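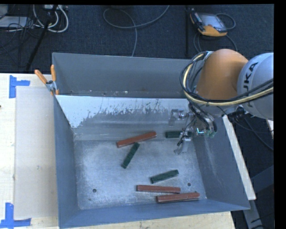 Plaltance Bin Planner is a grasp and motion planning package for robot cells that handle loose parts. It takes a depth view of the container, proposes grasps for each visible part, and returns a collision-checked path for the arm and the gripper. The planner was developed for long, narrow parts in particular, which tend to come to rest at odd angles and close against one another. Reddish-brown and dark green bars scattered on a scuffed metal floor, two of the red ones lying nearly end to end, are typical of the layouts it is meant to handle. Sloped walls and internal dividers are entered once as part of the container model, and the planner then treats them as fixed obstacles.

Components

Liston (perception). Separates touching parts and estimates the position and orientation of each. Worn or unevenly reflective container surfaces can be masked during setup. Parts that are partly covered are reported with a confidence value, and the operator sets the threshold below which no pick is attempted.

Ivanyshyn (motion). Plans the approach, grasp and retreat as one path. Cable bundles and hoses on the wrist are modeled as a swept volume - the default margin may be changed for each joint. When no safe path is found, the module requests a new view of the bin and does not repeat the same plan.

Clurness (log viewer). Records each attempt with the depth data, the chosen grasp and the rejected candidates. Logs may be replayed offline against a newer version of the software before that version is released to a cell.

Acceptance testing

Release 4 was tested on a two-compartment bin with bars of two lengths. The test consisted of 1,679 planning requests, of which 1,507 returned a valid path on the first view. The full report, including the layouts used, is supplied with the evaluation license.

Requirements

A 64-bit Linux workstation with a supported graphics card, a calibrated depth camera and a robot controller that accepts streamed joint positions. Calibration must be repeated whenever the camera mount or the bin fixture is moved. Mechanical clamping of the container is the responsibility of the integrator.

Licensing and support

Licenses are issued per cell and include updates for one year. An evaluation license is available on written request. Technical inquiries should be addressed to Narendra Garg, Product Engineering - please quote part number 1356 and the installed release.

Page last revised Sep 25, 2026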